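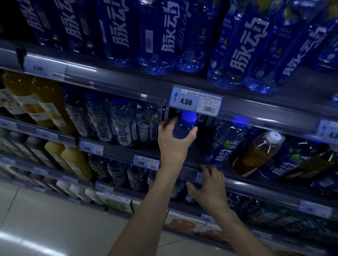 Shelf Edge and Shelf Face: Keeping the Beverage Section in Order
Speaker notes, Savwood Retail Training Office
Oct 23, 2020

438 shares 35 comments

Opening

Good morning, and welcome on behalf of the Savwood Retail Training Office. The session is intended for store leads and for replenishment staff who have completed the introductory module. It deals with one section of the store, the bottled drinks, and with two tasks that are often assigned separately: filling the shelf and maintaining the price tags along its edge.

Participants should have the printed workbook open at the beverage chapter. Those attending from Alline stores will find that their workbook uses an earlier layout for the stock request form. The wording is the same and the page order is different.

(Leave the photograph on the screen. Allow time for the room to look at it before speaking.)

1. Reading the shelf edge

Begin with the price tag near the center of the top shelf edge. It carries the price, 4.50, in bold black numerals, and its heading names a Mizone vitamin drink, mango flavor, 600 ml. There is a barcode in the lower right corner. A smaller label at the far left of the same shelf edge gives 4.50 as well.

Ask participants which of these details they would check first when arriving at a section. In past sessions most have answered the price. The training office recommends the product heading. A correct price on a tag that names a different flavor or a different bottle size is still a wrong tag, and it is the kind of error that passes a quick walk of the aisle. The heading should be read in full, including the flavor and the volume, and compared with the label of the bottle it stands beside.

After the heading, the barcode on the tag is scanned with the handheld unit and the result compared with the bottle. Staff should not rely on the picture or color shown by the handheld. Several flavors of one brand may share a bottle color, and the handheld may display an older package.

Where a section has both small labels and larger tags, both must be checked. When a price changes, the store receives both types in the same envelope, and the small ones are frequently left in it.

(Pause for questions. If the subject of electronic tags is raised, note that it belongs to the January session.)

2. Handling bottles at the shelf

The photograph is useful for a discussion of hand position. One hand holds a small clear bottle with a blue cap at the second shelf, just beneath a price tag. The other is open, with the fingers against the front edge of the third shelf.

The training office asks staff to keep the following points in mind when working in a similar position.

Bottles are to be moved one at a time where the space between shelves is narrow. Carrying several by the neck is permitted between the cart and the section, though never at the shelf itself.

Tags hang in the path of the hand. A bottle brought in high will catch the lower edge of a hanging tag and turn it or pull it from its holder. Bring the bottle in low, set the base down, and slide it back.

The free hand may rest on the front edge of a shelf. It should not take body weight. Shelves in this type of unit are rated for goods, and the front lip is the weakest part of them.

Sleeves are to be pushed up or buttoned, and bracelets removed, before reaching past the front row.

(Demonstrate with the practice unit. Invite two participants to repeat the movement, one at the second shelf and one at the lowest. Do not use full cases for the demonstration.)

3. Upright or on the side

The bottles of Mizone on the top shelf are lying on their sides in a row, with the brand name running along the length of the bottle. Participants often ask whether such an arrangement is acceptable under the Savwood standard.

It is acceptable where the section plan calls for it. Three conditions apply. The brand name must face the customer. All bottles in the row must lie in the same direction, with the caps at the same end. The barcode should be turned away from the front when this can be done without hiding the brand name. Ask the room to look along the row for a barcode that is showing. One bottle has its barcode visible on the label, and turning it would be a matter of seconds for a member of staff who noticed it.

Customers tend to return a bottle in whatever position is convenient to them. A row laid on its side therefore needs attention more often than an upright one, and the Minhas stores have added a second check in the late afternoon for that purpose. Other stores are free to adopt the same schedule. They are not required to.

For upright rows the rule is simpler. Labels to the front, older stock to the front, and no second layer.

4. Rotation and dates

Rotation is covered in the introductory module and will not be repeated in full. Speakers should confirm only the following.

New stock goes to the back. When a row is too deep to reach comfortably, the front bottles are taken out to the cart, the new stock is placed, and the front bottles are returned. Pushing new stock in from the front and intending to correct it later is recorded as an incomplete task.

Dates are read on every bottle that is handled. Any bottle within 35 days of its date is set aside in the gray tray and entered on the stock request form under "short date." The store lead decides whether it is returned to the shelf.

A bottle with a broken cap ring, a torn label or a dented base is also placed in the gray tray. It is not to be returned to the shelf facing backward.

5. Neighboring products

Next to the sports drinks in many stores are the juices, and on the second shelf at the left of the photograph there is a group of yellow juice bottles with white and orange labels. Mixed sections of this kind call for clear boundaries. A juice bottle standing beneath a sports drink tag will be taken to the register at the wrong price, and the customer will reasonably expect the price on the tag to be honored.

Staff should work from left to right and complete one product before starting the next. The Dramine shelf dividers may be used where a row drifts. They are ordered through the store office in packs of 100 and are cut to the depth of the shelf before they are fitted. Cutting is done in the stock room.

6. Recording the work

The section sheet is signed when the shelf and the tags have both been completed. If the tags cannot be completed, for instance when a replacement has not been printed, the sheet is left unsigned and the missing tag is written in the remarks column by its full heading. "Drink tag, top shelf" is not sufficient for the office to print from.

Store leads are asked to review the remarks column before the close of each shift. The completed sheets remain in the store for 2 years.

(Distribute the practice sheets. Participants complete one sheet each, using the practice unit, and compare their remarks with those of the person beside them. The speaker should collect the sheets before the break.)

7. Questions and close

Questions on pay grades or shift patterns should be referred to the participant's own store office. Questions on chilled units are welcome in writing, as the chilled section is taught separately and uses a different tag holder.

Thank participants for their attendance. Remind Alline staff to collect the revised stock request form at the desk, and ask that the practice unit be left fully faced for the next group.

Share 438 Comments 35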